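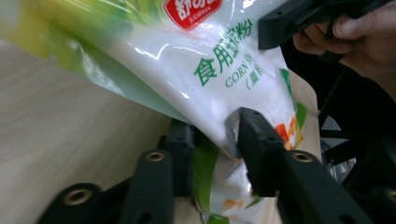

4. What changed on the packing line

4.1 Setting and people

The Grostetti site packs dry grocery orders for small shops and restaurant kitchens. Before the change, every order was picked by hand from open shelving into cardboard cartons, checked against a printed slip, and pushed along rollers to the taping station. The goods are a mixed lot: jars, tins, boxed tea, noodles, and a great many soft bags of flour, sugar, salt and starch. The soft bags matter most for this paper, for they were the items that everyone on the floor had an opinion about.

We followed 36 workers over the period in which two robot cells were brought into regular use. Interviews were done by the second author, Fitriani Halim, in the break room or, when people preferred it, beside the line while they worked. The first author, Mawar Sinaga, spent time on the floor as a packer, was trained like any new hire, and kept field notes. We also had access to the shift log, a bound notebook that hangs by the taping station and in which packers write whatever they think the next shift should know. The log became one of our favorite sources. It is blunt, often funny, and full of things that never reach a manager's report.

4.2 Teaching by holding

The way the cells learn is unusual for a workplace of this size, and it shaped nearly everything we report below. Packers teach the pick themselves. A worker takes a hand-held gripper by its handle, closes the fingers on an item, lifts it and sets it down where it should go. The recorded motion is later used to train the arm in the cell. A corn starch bag held this way is shown in Figure 1. The plastic film is shiny and folds where the fingers press into it, and both of these properties came up again and again in the interviews.

Figure 1. A bag of corn starch in the fingers of the hand-held gripper, with the worker's hand on the handle.

Teaching sessions were open to anyone on the line who wanted to take part. They lasted as long as a normal rotation at one station and were paid at the same rate. In the first weeks the sessions were seen as a rest from real work. That view did not last. Packers found that picking up a soft bag through a tool is a skill of its own, and that the tool made them slow in ways they had not expected. "My hand knows where the weight is going to go," one packer told us. "With this thing I have to look for it." Several said that they had never thought about how they picked up a bag until they had to do it badly.

We find this remark, in its many versions, the most exciting result of the study. Knowledge of this kind is usually described as hard to put into words. At Grostetti the packers did put it into words, and they did so with each other, in detail, over a period of months. They talked about where the powder settles when a bag is tipped, about grabbing film near a corner versus grabbing the body, and about how a half-turn of the wrist lets the contents slide away from the fingers. They argued over it! The log has a run of entries, in at least four different hands, on whether a starch bag should be taken flat or at a slant. The same question was still being debated at lunch when we left.

4.3 Who became an expert

Before the cells arrived, standing on the line went with speed. The fast packers were known by name on every shift and got first choice of station. Teaching rewarded something else. The cell did better with motions that were even and repeatable, and the people who produced them were often packers who had been thought of as slow or fussy.

The clearest case is Huguette Barbier, who has packed at the site longer than anyone else we interviewed. She described herself in our first interview as "the one they put on tea." By the second she was the person others asked when a bag would not behave, and the shift leads had started to schedule new teachers next to her. She had developed a habit of pausing just after the fingers closed and before the lift. Other packers copied the pause. It then turned up in the motion of the arm, where people recognized it at once and called it by her name. She was pleased by this and said so, though she added that she would also like it to turn up in her pay.

Her comment was shared widely. Of the workers we interviewed, those who had taught most were also the most likely to say that teaching should be a graded job with its own rate. At the time of writing it was treated as a rotation like any other. We return to this in Section 6.

4.4 The work that stayed and the work that arrived

It is tempting to draw up a table with tasks lost on one side and tasks gained on the other. We tried, and the packers we showed it to disagreed with most of the rows. Lifting is a good example. The cells took over the heaviest repeated lifts of full cases onto the rollers, and people were glad of it; sore shoulders were mentioned in 10 of our early interviews and far less often in the later ones. But the cells also stop. When a bag slips or an item lies in a way the arm cannot handle, the cell waits and a light comes on, and somebody walks over, reaches in once the guard is open, and puts the item right. Packers named this "rescuing." It is light work in itself. It breaks up whatever else the person was doing, and it tends to fall to whoever is standing closest.

Rescuing produced the sharpest complaints in the study. Nabila Sopacua, who worked the station between the two cells, told us that she ended some shifts unable to say what she had done all day. The printed slips recorded orders packed, and rescues did not appear on them. Her numbers looked poor in a week when, by her own account and that of the people on either side of her, she had kept both cells running. After she raised this at the shift meeting, a column for rescues was ruled by hand into the log. The first full page of it holds 69 entries. Seeing them written down changed the conversation a good deal. The shift leads stopped reading packed orders as the only sign of effort, and the maintenance contractor, Kistov, began asking for copies of the page before each visit.

We want to be careful about the limits of this. The column is filled in by people who are busy, and on some shifts it is plainly not filled in at all. We use it as evidence of what packers wished to have noticed and make no claims from it regarding how often the cells failed.

4.5 Soft bags as a shared problem

Hard goods caused little trouble in teaching and little talk. Soft bags did both, and they brought together groups who had not spoken much before. Engineers from the integrator, Trindska, at first collected their questions by email through the site manager. By October they were standing at the line with the packers, passing a bag back and forth. Rohani Nair, the engineer who visited most often, told us that she had arrived thinking of a bag as a shape and left thinking of it as "a shape that changes its mind." She asked packers to talk aloud while teaching, and took notes on the words they used. Two of these words, "slump" and "ear," went into the integrator's own notes. Slump is the movement of powder after the lift. An ear is a loose corner of film that gives the fingers something to close on, and that some packers seek out and others avoid.

The packers noticed that their words had been taken up, and it mattered to them. In the later interviews they spoke of the cell in a more relaxed way, and often with some warmth — several referred to teaching it as they might speak of training a new colleague who is strong but careless. We do not take this to mean that worries over jobs had gone. The same people who enjoyed the teaching asked us, sometimes in the same breath, how many more cells were planned. The site had promised in writing that no one would be let go during the trial, and people read the last three words of that promise closely.

4.6 Pace

One change was hardly mentioned in the plans for the trial and was mentioned by almost every packer: the rhythm of the floor. A hand line speeds up and slows down. People push before a break and ease off after it, and a good crew does this together without discussion. The cells run at one pace. Packers downstream of a cell told us they missed being able to get ahead, and with it the small stretch of free time that getting ahead used to buy. Packers upstream had the opposite experience, as the cell gave them a fixed rate to feed and nobody rushing them from behind.

The crew's answer was to rotate between the two positions at mid-shift. It was their own idea, it was first tried on the evening shift, and it spread to the day shift by word of mouth before any schedule was changed. Liew (the workplace rating scale we describe in Section 3) shows higher scores for control over one's own work after the rotation began, with the largest gain among downstream packers. The group is small and we had no comparison site, so we offer this as a promising sign and hope others will test it. What we can say with confidence is that the packers had a clear picture of the problem well before we did, and a workable remedy on the floor before our survey form had a question for it.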